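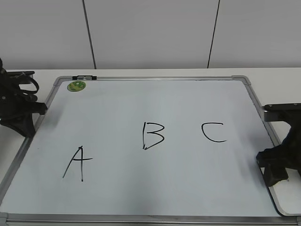 Removing ghosting from a whiteboard

Ghosting is the faint grey trace left after dry-wipe ink has been rubbed off. It builds up when ink stays on the surface for several days, or when the felt eraser is loaded with old pigment. The method below suits melamine and painted steel boards. Glass boards need only step 2.

You will need
Isopropyl alcohol, 70% or stronger
Two microfibre cloths
A spray bottle holding 300 ml
Warm water and washing-up liquid
A fresh black dry-wipe marker

Steps
1. Wipe the board with a dry cloth to lift loose ink dust. Do not use the old eraser.
2. Spray alcohol on to the cloth, then work across the board in overlapping horizontal strips. Turn the cloth when it greys. Keep the room ventilated and stay away from naked flames.
3. For marks that remain, write over them with the fresh marker, wait five seconds and wipe. The solvent in the new ink softens the old.
4. Wash with water and a few drops of washing-up liquid, rinse with a clean damp cloth and dry at once. Water left at the edges can get behind the surface of melamine boards.
5. Leave for 17 minutes before writing.

Permanent marker
Repeat step 3 up to four times. If a trace is still visible, use neat alcohol on a cotton bud.

What to avoid
Scouring pads, cream cleaners and acetone all damage the coating. Once it is scratched, ink settles in the grooves and the board will need resurfacing film.

Wash felt erasers monthly in soapy water and let them dry fully.

Zahira Lumbantobing
Updated August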